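Foldale: drive handling gallery

Foldale is the planning and control stack Negin Ranjbar and Benjamín Quiroga maintain for PC assembly work. The pictures come from February, running release 2 of the planner. 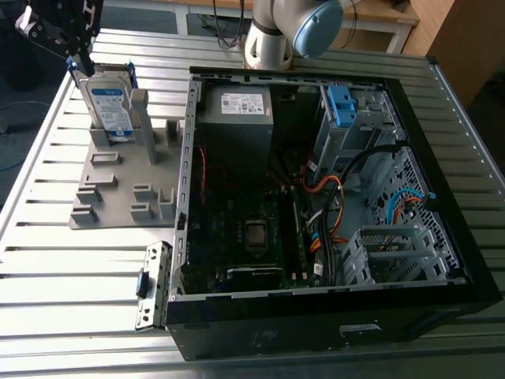

Grasp candidates are scored before the arm commits to one. The scorer samples 200 poses per part and drops any that collide with the fixture. A drive standing upright in its slot, next to the tall gray post, loses a lot of them.

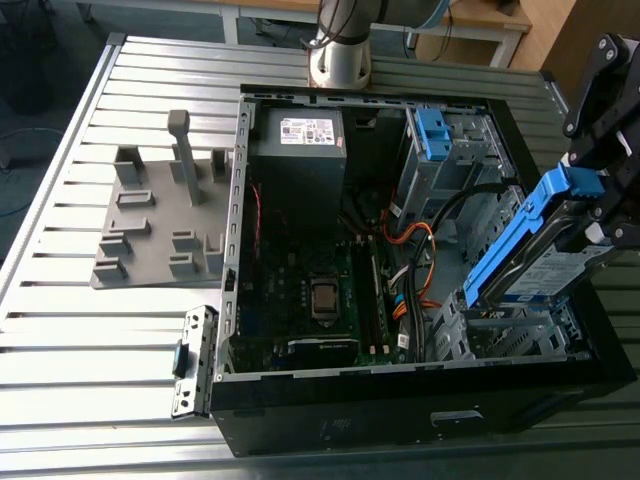 Insertion runs under force control, with the path replanned at 54 Hz. The cable model is still crude. With orange cables curving through the case, the planner treats them as one solid block and brings the drive and its blue caddy in at a tilt toward the lower bay.

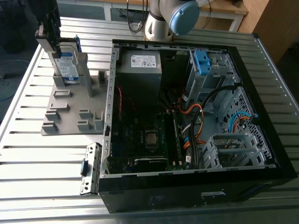

Gripper with the metal bracket, hard drive upright in the tray.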